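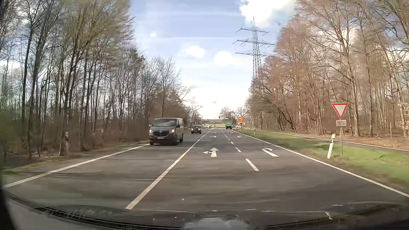

Road marking paint, retained samples: drawdown and wear

Filed under: Coatings bench / Traffic paint

Pulled the Endix white from the cold shelf and let it stand until the can matched room temperature. Skin on top, removed whole. Stirred by hand, no thinner. The settled layer at the bottom came up slowly and left grit on the paddle — pigment or old bead, not checked.

Drew 3 panels at 15 mil wet on the primed steel. Panel 2 has a drag line near the left edge from a nick in the bar. Kept it, but readings are to be taken right of the line only. Beads dropped by hand from the shaker, Jemitz coarse grade. 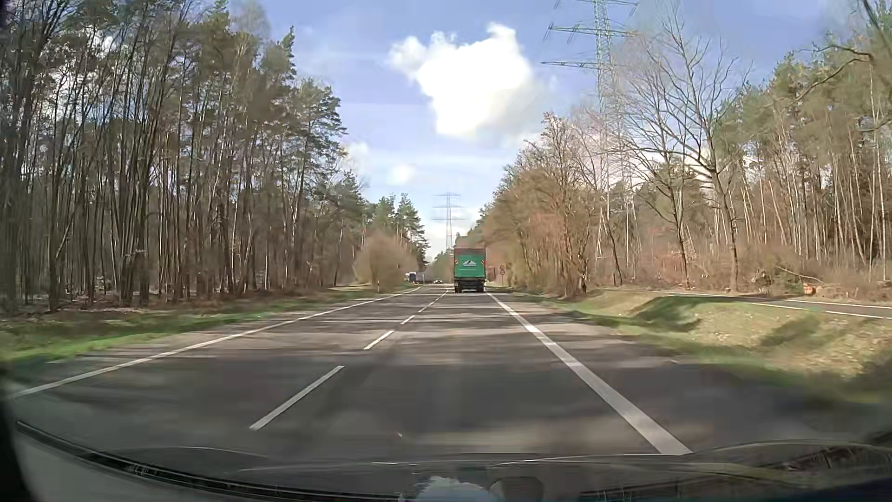

Caoimhe Keane: your no-pickup times are not comparable with the September set. That set was run with the fan off and the door shut. Either repeat with the fan off or put the airflow in the header.

Accepted. Fan was on low throughout. Header corrected, and panel 3 will be redrawn tonight with the fan off.

Bead embedment under the loupe: panel 1 acceptable, most beads sunk a little past half. Panel 2 shallow toward the far end, where the film had begun to skin before I reached it with the shaker.

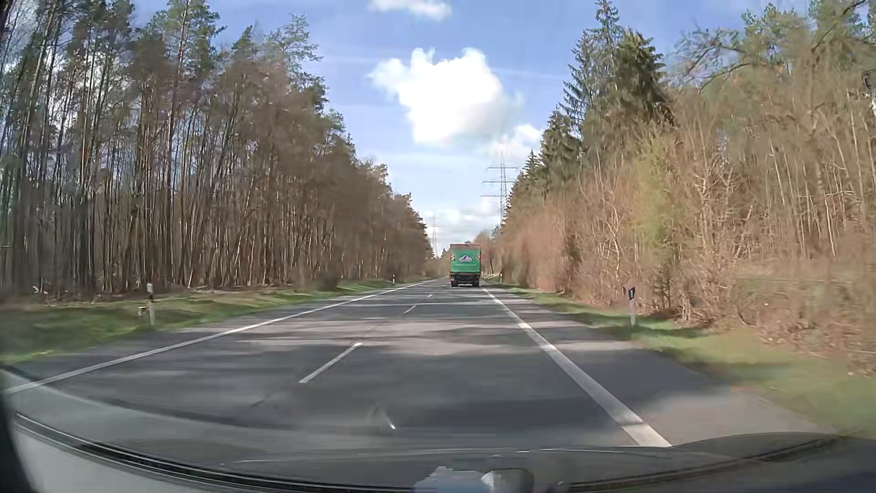

Abrader run on panel 1 only, 272 cycles, stopped when the wheel began to chatter. Bearing, I think. Film still continuous, gloss gone, beads missing in the center of the track. Weight loss not recorded because the balance would not hold zero. Do not quote this run.

To do: replace bar, log wheel bearing, ask for a fresh retain with a legible batch label. 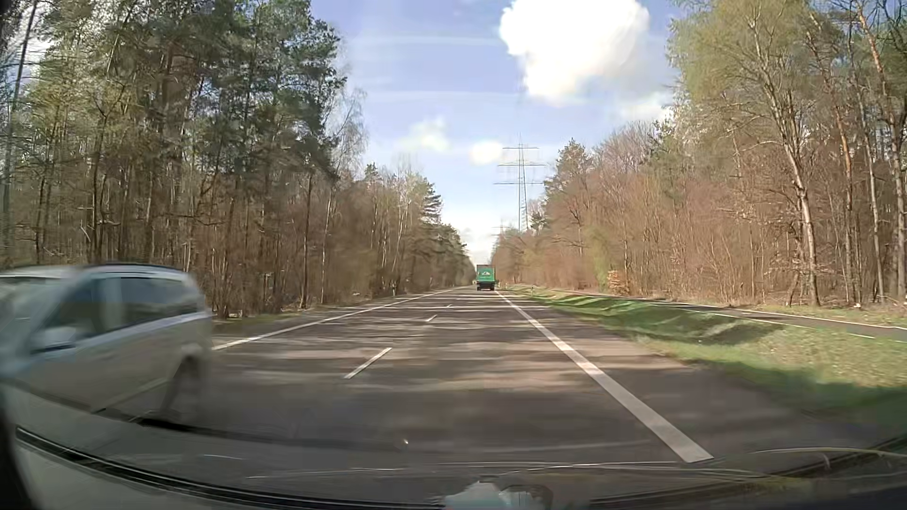 Skarnerura, September

Outdoor rack. The Endix panels are chalking evenly. Bạch primer is lifting at the lower corners on both old controls, worse on the side facing the drain. Scraped one corner back to bare metal — rust underneath, so the edge seal had failed. Resealed and returned to the rack, same slots.

We use cookies to remember your preferences. Accept / Manage settings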